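4.2 Sorting at the table

Most of what people told us about laundry was about washing it. Very little about the bit in between, when clothes are sitting in a heap and have to go somewhere. So the second part of the study (June, Radebe site) looked only at sorting: two bins, one table, dark things to one side and white things to the other. Households had ranked this step lowest of the 10 chores on the Bornero form, in both effort and interest. It still gets done, several times a week in some homes, and mostly on whatever flat surface is free.

The bins were different on purpose. Earlier pairs were identical and people kept losing track of which was which, esp. once both had a layer of clothes in the bottom. With one solid front and one perforated the mix-ups dropped off, no labels or color stickers needed. Placed side by side, nearly touching. A wide gap was tried early and small items went down it.
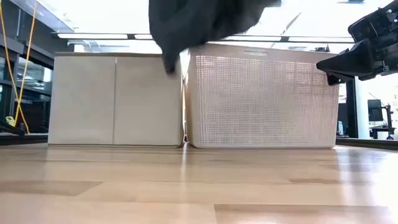

Big dark garments were the slow ones. A sweatshirt or a pair of sweatpants doesn't go into a bin in one move, it catches on the rim or hangs half over and somebody has to push the rest in after it. Small white pieces went faster but got left behind more often, under something or at the far end of the table. Mofokeng's notes from the Skerkholm pilot say the same thing in fewer words: "large = slow, small = forgotten."

We logged 985 placements over the whole period, of which 219 needed a second touch. Second touch means any correction after the item had been let go – pushing down, pulling off the rim, moving to the other bin. Wrong-bin errors were the smallest group. Nearly all of them were grays. We had told participants to treat charcoal as dark and light gray as white, wich was our rule and not a very good one, and several people said so in the exit interview.

Clutter on the table was left in. Real tables have cups and things on them, and the Suvitz protocol (which clears the surface before each round) gave times that looked too good next to what people reported from home. In practice the small objects mattered less than the heap itself. A large garment spread near the front edge takes up most of the working space and starts to slide, and then the sorter deals with that one first wether or not it was next.
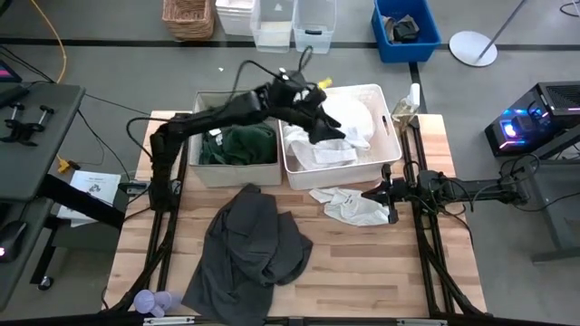

Figure 3. Sorting table with dark green clothing in the left bin and white items in the right. A charcoal-gray garment hangs over the front edge, cup on its side at the corner.

Fill level was the other thing. Once a bin was full to the rim the second touches went up, for both colors, and folding did not help much unless it was done before the item reached the bin. Whites were folded more often than darks. No instruction was given about folding so this is habit, we think. Section 4.3 takes the same rounds and splits them by garment size.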